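Endang Pillai wants you to clear your bathroom counter. I was not convinced

I have a shelf of books by people who want me to own less, and the shelf is full. So when a publicist wrote to say that Endang Pillai had a new method for bathrooms, and only bathrooms, I put it off for most of September. What got me to say yes was a line in the sample chapter: "Your vanity is a desk. Treat it like one." I wanted to hear her defend that, because I have a vanity and I have a desk, and I have never spat toothpaste onto the desk.

Pillai worked for years in home interiors before she started seeing clients on her own. She calls her business Vulano, a name she declined to explain. We met in the rental where she runs her workshops, a ground-floor place in the Tralolwood development with beige stairwells and a door that sticks. She made tea and did not apologize for the mugs, which I liked.

I began with the desk line.

"People get mad about that one," she said. "All I mean is that it's a flat surface at hand height where you do the same few jobs every day. You know what the jobs are. Wash hands, brush teeth, do your face, maybe shave. Anything that isn't for one of those jobs is visiting."

Visiting?

"It came in with you and you put it down. The earrings, the receipt, the vitamins you bought in January. They visit and then they move in."

I said this sounded like every tidying book ever printed, with new nouns. She took that well enough.

"Sure. I didn't invent putting stuff away. What I would say is that most of those books start with the closet, and the closet is a huge project. People do half of it and there are clothes on the bed for a week. A bathroom counter you can finish before dinner."

Her method asks you to empty the counter completely, leave it that way for 7 days, and bring an item back only when you have gone to fetch it from a box in the hall. Whatever is still in the box at the end of the week goes in the cabinet or goes away. She charges for a workshop on this. I asked what a person could possibly be paying for, given that I had just written the whole thing down in two sentences.

"Somebody standing there," she said.

It was the best answer she gave me all afternoon, and I think she knew it.

She has numbers, too, and this is where my eyebrows went up. The book says that 104 households have tried the week and that 70 of them kept the counter clear afterward. I asked who had checked.

"They wrote to me."

All 104?

"The 70 wrote to me."

So the other 34 might have kept it clear as well, or might have gone straight back to a counter full of hair gel, or might have thrown the box at a wall. She agreed that any of these could be so. I asked whether people who write letters to a tidying consultant might be a little tidier than the rest of us. She agreed with that as well, and said her editor had wanted a figure. I would have respected the book more without it. I'd also point out that "kept it clear" is not defined anywhere in the text. I looked twice.

We moved on to stone. Pillai has strong feelings about stone. She thinks pale gray with veining in it is a forgiving choice for hiding water spots and a poor choice for seeing dirt, and that people mix up the two. "You look at it from the door and it looks clean, because the pattern is doing the work," she said. "Then you run your hand along by the wall and it's gritty." Her advice is to wipe with your palm flat under the cloth so you feel what you can't see. I tried this at home and have to report that it was gritty.

She is against trays. I had expected a person in her trade to love a tray. "A tray is permission," she said. "You put down a tray and what you've told yourself is that there's a spot for clutter. Then you buy a second tray." She is against matching dispensers, which she thinks are bought for photographs. She is against anything with a suction cup. She mentioned a caddy sold by Menix that several of her clients had bought on the same recommendation, and said that she had peeled every one of them off the floor of a shower.

What is she for?

"A cup," she said. "With a handle, if you can. You can move it with one wet finger."

I pressed her on the cup, because it seemed to me that a cup is just a tall tray. It is a place where things collect. My own has held, at different times, a comb, a pen, a thermometer and a toothbrush belonging to a guest who left two years ago.

"A cup gets full," Pillai said. "That's the difference. When it's full you notice."

Does she notice? Mine has been full since I moved in.

"Then you're not looking at it," she said, and poured more tea.

There was a stretch here where we simply disagreed. My position is that a counter with some stuff on it is a counter in use, and that most of the misery around tidying comes from comparing a room people live in to a room no one does. Her position is that I was describing an attitude and she was describing a cloth. If there are fewer objects, you pick up fewer objects to wipe, so you wipe more often. She doesn't care whether I feel calm. "I have never once told a client they'd feel calm," she said. I went back through the book later and found that the word is on the jacket, though it is fair to say authors don't always write their jackets.
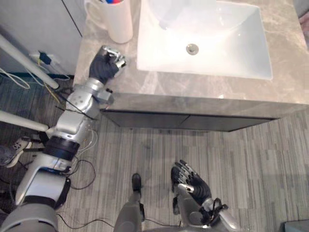 On cords she was firmer than I expected, and I found myself mostly on her side. She thinks the wiring is what makes a bathroom look unfinished, more than any bottle, and that people stop seeing it within a week of plugging something in. Her rule is that whatever charges should charge in another room. I said that plenty of older homes have one outlet to a floor and everything ends up on a power strip. She said she knew that, and that she would still want the strip out of a room with a sink in it. I can't argue with this, and it has nothing to do with tidiness.

Then there is the cabinet. Emptying the counter is easy if you have a large dark space right underneath it, and I suspect that a good share of those 70 successful households have very tidy counters and a landslide behind the doors. Pillai laughed at this, which I took as a yes. The book gives the cabinet 7 pages. The counter gets most of the rest.

"The cabinet is the next book," she said.

I asked if she was serious. She was. It already has a working title, which she told me and then asked me not to print.

Before I left I asked about the clients who quit. She told me about a man named Ngau who lasted until the second morning, when he had to walk to the hall for his razor with shampoo in his eyes, and who sent her a polite note asking for half of his fee back. She gave him the full amount. "He was right," she said. "I'd told him to clear the shower too, and I shouldn't have. I took it out of the method after that." The chapter on showers is now a single paragraph telling you to leave the shower alone. It's the most sensible paragraph in the book.

I did the week. I felt I had to. By the third day I had brought back the toothbrush, the paste, the soap, my glasses case and a jar of something for my elbows. The hand cream I never went looking for, and it turns out I own a great deal of hand cream. The counter is clearer than it was on September 30, 2021, when I started, and I have wiped it more often than I used to, though I had an article to write about wiping it and I'd be a poor skeptic if I left that out.

I emailed Pillai to tell her. She replied within the hour to ask if she could add me to the total.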